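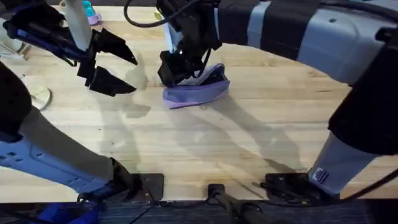 Ticket: Itetti sewing machine skipping stitches on thick seams
Opened by: Austra Vanags
Handled by: Justinas Venckus
Status: Solved
Last updated: September

Austra: Hi! I love this machine and I've made a ridiculous number of tote bags on it, so please don't take this as a complaint. It sews beautifully on a single layer of canvas. As soon as I go over the folded hem, where there are four layers, it skips. Sometimes one stitch, sometimes a whole run of them, and then it picks up again on the flat part as if nothing happened. Straight stitch, regular polyester thread, the needle that was in it when I bought it.

Justinas: Thanks for the clear write-up, that helps a lot. Please start with the needle. Take the old one out, put in a new one made for denim or canvas, flat side to the back, and push it all the way up before you tighten the screw. Then rethread from the beginning with the presser foot up. Can you tell me if the skips move or go away?

Austra: New needle in (the old one had a tiny hook at the tip, I could feel it on my fingernail!). Big improvement. I sewed two straps with no trouble at all. The side seams still skip right at the hump, but the thread doesn't shred anymore, and it sounds so much happier.

Justinas: Great progress. Skipping right at the hump usually means the foot is tilting. The back of it is still down on the thin part while the front climbs, so the fabric lifts with the needle and the loop doesn't form. Fold a scrap of the same canvas until it matches the height of the hem and tuck it behind the foot as you start to climb. Go slowly, or turn the hand wheel for those stitches.
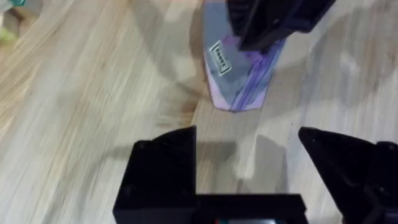 Purple zip-style pouch on a wooden surface.

Austra: The folded scrap works!! I can't believe I've been fighting this for so long. I did one side seam by motor and one by hand wheel and they both came out clean. One leftover problem — the underside has loops on it now, only on the thick part. Should I be turning up the bobbin tension? I have a small screwdriver ready.

Justinas: Put the screwdriver down for the moment, please. Loops underneath nearly always come from the top thread. Check these in order and stop when it clears up:

1. Raise the foot and rethread, and make sure the thread is seated between the tension discs. You should feel it drag when you lower the foot and pull.
2. Set the top tension to 5 and sew a test line on scrap.
3. Still loopy? Clean under the needle plate. Canvas drops a lot of lint. Use the brush, no canned air.
4. Only then look at the bobbin, and start by rewinding it.

Austra: Step 1 was fine. Step 2, better but still a few loops. Step 3, oh my. There was a felt pad of lint in there that I could have made a hat from. I brushed it out, put the plate back, and the next test line was lovely on both sides. I've saved the test strip with the settings written on it in pencil.

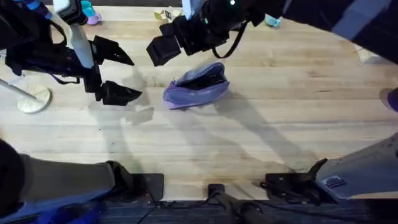 Pale wood surface with the bag at center.

Justinas: Love the idea of writing on the strip. What did you end up with, so I can add it to the notes for heavy canvas?

Austra: Denim needle, top tension 5, longest straight stitch but one, folded scrap behind the foot at each hump. Bobbin screw untouched, I promise. I finished a whole tote last night with boxed corners and topstitching — the best one yet. Next up is a backpack, so you may hear from me about zippers.

Justinas: Bring on the zippers. Notes added, and I'm closing this one. Change the needle again before you start the backpack, and brush under the plate whenever you change the bobbin on canvas. Reply here if the skipping comes back and the ticket will reopen.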